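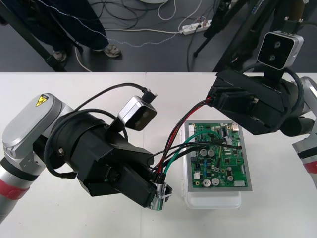
Two arms holding a wire bundle over a circuit board at the Latgate bench.

Wire handling on hold at Latgate after a missed stop

May 8, 2018

The two-arm wire handling trials at Latgate have been on hold since last week, when one arm kept pulling on a bundle after the other had already stopped. No one was hurt. A connector was torn from a board, one gripper finger was bent, and the wrist cable on the right arm has been replaced as a precaution. Members who had bench time booked for the trials have been contacted separately.

The task itself is simple to describe. Both arms take hold of the same bundle, lift it clear of the board, and carry it sideways so the connector end can be seated or removed. The arms have to move together the whole way. If one gets ahead of the other, the wires go tight, and whatever is attached to them takes the load.

During a lift late in the afternoon shift, the left arm went into a protective stop. The log shows that its wrist force limit had been reached, and the stop worked as it was meant to. The right arm should have stopped at the same moment. It carried on for more than 3 seconds, at low speed, until the operator hit the emergency button. By then the connector had come away from the board and the bundle had slipped partway out of the left gripper.

The cause was found the next morning. The two arm controllers share a stop signal over a pair of safety inputs. When the benches were moved apart to make room for the Brumdale crates, the cable between the controllers was taken out and later put back in the wrong port. It ended up on a general input, where the signal was recorded in the log but had no effect on motion. The emergency button is wired separately to both arms, and so it still worked. The startup check tests only the button, and it passed every day.

We went back through the logs to see how long this had been going on. The bench had run 108 lifts since the move. In 2 of them the left arm had stopped on its own and the right arm had kept going, both times near the end of the path where there was little distance left to travel. Neither was written up. The operators took them for ordinary grip faults, cleared the message and started the next lift. Given what the screen shows, that was an easy mistake to make. The message reads the same whether one arm has stopped or both have. 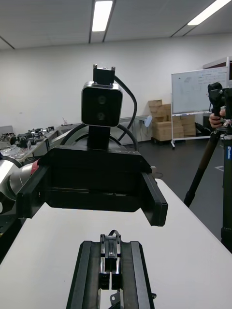 Facing grippers at the bench, with a tripod set up alongside.

The shared stop cable has been moved to the correct port and labeled at both ends. We then tested it by triggering a stop on each arm in turn, first standing still and then at working speed with nothing in the grippers. Both arms stopped together each time. The trials will stay on hold until the same test has been done with a bundle in place, and until Sydorenko, who supplied the controllers, has answered our question about the shared message. We have asked for separate wording for each arm. A reply is expected before July.

A few rules change in the meantime, and they apply to the Tirnotport bench as well:

The startup check now includes a stop from each arm, with the other arm moving. It adds a few minutes. Write the result on the bench sheet, along with your initials.

Any time a controller cable is unplugged, the bench is out of service until the full stop test has been repeated. This includes cables unplugged for cleaning or to shift a table.

If one arm stops, do not clear the fault from the screen. Look at both arms first, note where each one is, and save the log.

Keep hands out of the space between the grippers while a bundle is held, even when both arms are standing still. Wires under tension can spring back when a jaw opens. To free a stuck bundle, support the board, open one gripper at a time, and stay to the side.

We are also looking at a lower force limit for the right arm, which had been set higher to stop false trips on the heavier bundles. A limit 3 newtons lower has been tried without load. It may turn out to be too sensitive for regular work, and we would like to see it on a real lift before settling on a figure.

Old bench sheets from before the move should be left in the folder by the Latgate door. Please do not throw them out, as we still need to match them against the logs.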